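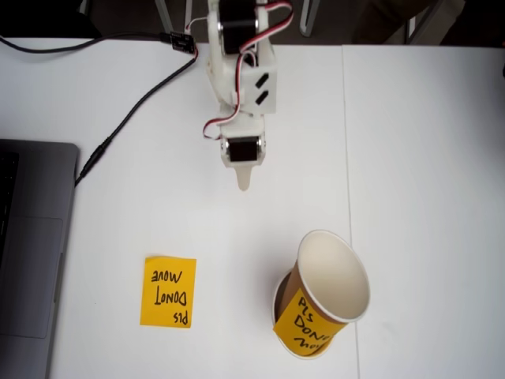
3.2 Cup-stacking task

The student teams in the Turuvero course built their arms from 3D-printed parts and hobby servos. Each team recorded 50 demonstrations of placing one paper cup on another. Sticky notes kept the cups and other items from being shifted between recordings.
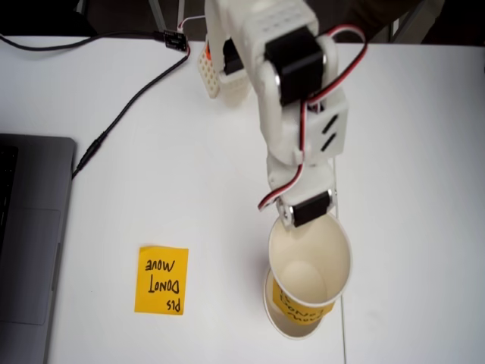
Figure 4. The arm with one cup at its end, over a second cup with a note on its side.

Cup positions were set by hand, and Morikawa's team logged them before every run. The full set holds 1816 clips, of which 1261 were kept for training.

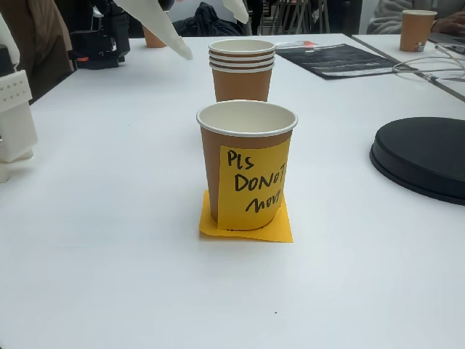 p. 1000

Clips were dropped when the target cup had been bumped before the arm moved.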